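Changes to the Clothing Exchange at the Tosville Branch

Members who use the clothing exchange at the Tosville branch will find several changes in place from April. The exchange moves from the ground floor corridor to the former reading room, opening hours are extended on Wednesday, and the rules on what may be brought in have been rewritten. The full rules are posted at the front desk and at the Hapeta Street entrance. The main points are set out below.

Over the past year the exchange received 601 bags of clothing. The corridor was never intended for that volume. Bags had to be stacked along the wall on busy afternoons, and the fire safety review asked that the passage be kept clear at all times. The reading room has a separate door to the parking lot, which will make it easier for members to bring items in without carrying them through the main hall.

Opening hours

The exchange will be open on Wednesday from noon until 7 p.m. The previous closing time was 5 p.m., and the change follows repeated requests from members who work during the day. Drop-off ends 30 minutes before closing. Bags may not be left outside the door at any time, including when the building is closed. Items left outside overnight in damp weather usually have to be thrown away, and the branch pays for their removal.

How the credit system works

Members receive one credit for each accepted item and may use credits for any item on the racks. Coats and boots are worth 2 credits. Credits are recorded on the Zelline card, the same card used for the tool library and the sewing room, and they remain valid for two years. Paper slips issued under the earlier system can be transferred to a card at the front desk until the end of June. After that date they will no longer be honored.

Members who do not wish to collect credits may donate them to the family fund at the time of drop-off. The fund is used to provide school clothing and winter coats to households referred by the Flarnus housing office. No application is needed from the member making the donation; it is enough to tell the person at the desk.

What may be brought in

Clothing must be clean, dry and complete. Ordinary signs of wear are acceptable. Faded color, softened cuffs and worn patches do not disqualify a garment if the fabric is still sound and the item can be worn as it is. Tears, broken zippers and missing buttons are treated differently. Such items will be directed to the sewing room, where they may be repaired or cut down for material, and they do not earn a credit.

Pockets should be emptied before drop-off. The desk keeps found objects for 3 weeks, and a surprising number are never claimed. House keys in particular are difficult to return, and members are asked to check jackets with inside pockets twice.

Belts, scarves and other accessories may be brought in separately or together with a garment. When a belt is offered with pants, shorts or a skirt, the two will be recorded as one item and kept together on the rack. Members who would like a separate credit for the belt should remove it before reaching the desk.
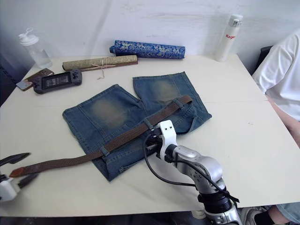
Seasonal clothing will be accepted throughout the year, although the racks will display only what is suited to the coming months. Summer items received in the fall are stored upstairs and brought down in the spring. Storage space is limited, and the branch may decline further items in a category once the shelves assigned to it are full. A notice will be placed at the entrance when this happens.

The exchange is unable to accept underwear, swimwear, pillows, bedding or uniforms bearing a company name. Children's shoes are accepted in pairs only, tied or clipped together. Car seats and bicycle helmets are sometimes brought in with children's clothing and cannot be taken under any circumstances.

Limits for each visit

Each member may bring 2 bags per visit. The limit applies per card and may not be combined with that of another household. Members who are clearing a house or moving away should write to the branch in advance so that a separate time can be arranged, normally in the morning before the exchange opens to the public.

The move itself will require the exchange to close for one week. During that time no clothing can be received, either at Tosville or at the Hapeta Street entrance. The tool library and the sewing room will keep their normal hours, and credits already recorded on Zelline cards will not be affected by the closure.

Questions about the new rules may be submitted in writing at the front desk. Replies will be posted on the notice board beside the reading room door.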